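Dorko slatted rack goes on sale in two lengths

Housewares maker Dorko has added a wooden dish rack to its drying range. The rack is a flat rectangular tray fitted with parallel vertical slats, and a single upright board closes one end. It replaces the wire model, which was dropped from the catalog last year after a run of complaints about rust at the welds.

The change in material affects how the rack should be loaded. Wire bends a little under a heavy plate. Wood slats do not, so the gap between them sets the thickest rim the rack will take. Designer Jinfeng Xiao settled on the spacing after trying flat plates, soup plates and small saucers from several makers. Deep bowls were left out of the calculation. They take up more than one gap each and are better dried upside down on a cloth or a shelf. 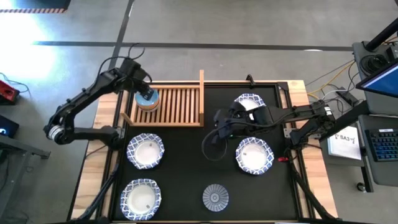

NEGASH, February - Patterned tableware is the main market for the new rack, according to Ruth Inga, who runs the Dorko product line. Bowls with scalloped rims, such as the blue-and-white ones with a trellis border, chip most often at the high points of the rim, and stacking them damp one inside another makes the problem worse. Saucers and plates can stand on edge between the slats without touching.

"A stack should be split before it goes in," Inga said. "Two plates in one gap will hold water between them, and the lower edge stays wet until the next day."

The upright board at the end serves as a stop. Loading starts at the board and works toward the open end, with the largest plates first. Dorko advises against leaning a pan on the board, which is sized for tableware only.

The wood is supplied oiled. Shoshana Greenberg, who handles returns at the kitchen supply store Nilutum, recommends a fresh coat of food-safe mineral oil every 2 months and a day of drying before the rack is used again. The rack should not go in the dishwasher or be left standing in a full sink. Dark marks along the bottom edges of the slats can be taken off with fine sandpaper - work along the grain, then oil the bare spots.

The short version holds plates up to dinner size and the long version adds more slats at the same spacing. Nilutum has ordered 250 racks for its first delivery, 50 of them in the short version. Replacement slats will be sold separately from the spring. A matching drip tray is planned, but Dorko has not set a date or a price for it.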